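6.4 Gripper stops partway or drops a part (fault 46)

Fault 46 means the fingers did not reach the commanded width in time. The Prolto controller holds the arm where it is and keeps the gripper motor powered.

CAUTION: The fingers can close without warning while fault 46 is active. Press the emergency stop before you reach between them.

1. Press the emergency stop. Wait for the status light to turn solid amber.
2. Support any part still held in the fingers.
3. Turn the release screw on the gripper body counterclockwise until the fingers move freely.
4. Open the fingers by hand and remove the part.

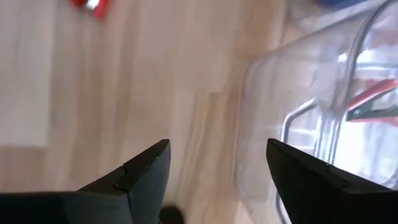

5. Check both fingertips for chips and play. Replace them as a pair (Lindgren tip set, see section 9).
6. Tighten the release screw. Reset the emergency stop.
7. On the Tramia screen, select Gripper > Home. The fingers open and close 3 times.

Note: Homing with a part between the fingers stores a false zero, and the fault returns on the next pick.

If fault 46 comes back within 4 cycles, do not reset it again. Save the log and contact Vineveck service.

Grease the finger slides every 2000 cycles. Dry slides also trigger this fault.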